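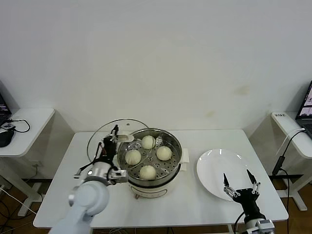

Issue 24, page 10

Steamed bun breakfast returns to Didside in December

The steamed bun breakfast of the Didside food club will come back in December, the organizers announced. It starts at 7:30 in the morning and the buns will be served until they are finished.

Last winter the club sold 828 buns during the month, more than the kitchen had planned for. Many people had to wait, and Iara Toledo, who leads the cooking, wants to change how the work is done. The buns will now be made in small electric steamers placed on the tables, four buns at one time, with a large plate next to each steamer.

"With four, every bun has space to grow," Toledo said. "If they touch, the skin breaks when you take them out, and then people think it is an old bun."

The dough is prepared the evening before by Benjamín Mansilla. He uses plain wheat flour and a little sugar — no milk, after several guests asked for this. The first buns will be without filling. A version with cabbage and mushroom should follow later in the month.

There are 200 places for each morning, and the price is the same as last year. Guests who want to take buns home are asked to bring their own box. Places can be reserved with Tia Rowbotham at the Corholm bakery.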